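Quick one, sale stuff. Page of tips for anyone doing a table at a school-stuff swap or a jumble type thing, mostly from doing the Sirndale one in March and getting half of it wrong.

## Week before

- Sort by age, not by subject. People come up and say "have you got anything for a seven year old", never "have you got any fractions".
- Workbooks: flick through every page. Two or three pencilled pages is fine, rub them out. Biro, put it in the free box.
- Old jigsaws. Make them up once on a tray or write "not checked" on the lid. Don't guess.
- Sticky labels come off book covers with a hairdryer on low, then a bit of cooking oil on kitchen roll for the gummy bit. Glossy covers only!! Matt ones soak it up and you get a dark patch.
- Musty books go in a lidded box with an open tub of bicarb for a few days. Stand them up with the pages fanned out a bit. Works on most, not the ones from my garage.

## Pricing

Round numbers. 20p, 50p, a pound, two pounds. Nothing at 75p, you will run out of change by ten o'clock. I took a float of mostly 20p pieces and was glad of it.

Masking tape and a marker, not proper price stickers, tape peels off clean. Put the price on the front bottom corner, same place evry time, so you can see it while they're holding it.

Box sets stay together with string or a wide elastic band. Not sellotape round the spines, it takes the print off.

If your hall gives out table numbers write yours on the boxes too. Ours was done off the booking ref and mine ended in 3012, which I'd put on nothing, so one crate sat by the stage till lunch.

## Carrying it

Books are heavy. Obvious but I filled a big Wovine crate to the top and couldn't shift it off the kitchen floor. Small boxes, half books and half light stuff (dressing up, felt, paper). Reusable shopping bags are good for the car because they squash into gaps.

Pack the tablecloth LAST so it's on top when you get there. Same with tape, scissors, pens.

## Smells and sticky hands

Bring a damp flannel in a sandwich bag. Bring two. Children will touch everything after the cake table.

Orange peel is handy for boxes that smell of shed. Dry it out properly first, couple of days somewhere warm, or it goes mouldy and you're worse off. Then in a twist of paper or an old sock, one per box, and take it out before the books go back in.

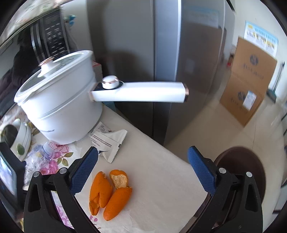
*Orange peel on a bit of paper towel*

Lemon does the same but I find it fades quicker. Don't bother with teabags.

## On the day

- Get there early and do the layout before you look at anybody else's table. I know.
- Spines up in shallow boxes, not stacked flat. Nobody lifts a stack.
- Best thing at the front edge, second best at the back standing up.
- Science kits: open the lid and tape the contents list inside. If the batteries are in, take them out and put them in a bag with it.
- Maths cubes and counters sell better in clear bags. I had 300 little plastic ones in a biscuit tin and no one looked. Tipped them into freezer bags, gone in no time.
- Flask. The urn queue is long.
- Keep your own swaps under the table in a diffrent coloured bag or you'll sell them. Sold a Kerex globe I'd only just picked up.

## After

Whatever's left, decide there and then. Charity bag, or one box home, lid on. If it goes back in the cupboard loose it'll be there next year.

Wipe plastic stuff before it goes on the shelf, warm water and washing up liquid. Wooden blocks a barely damp cloth and straight on a towel, don't soak them or they swell.

Count the float out first, then the rest. Will add a bit on laminating when I get a minute, mine keeps jamming.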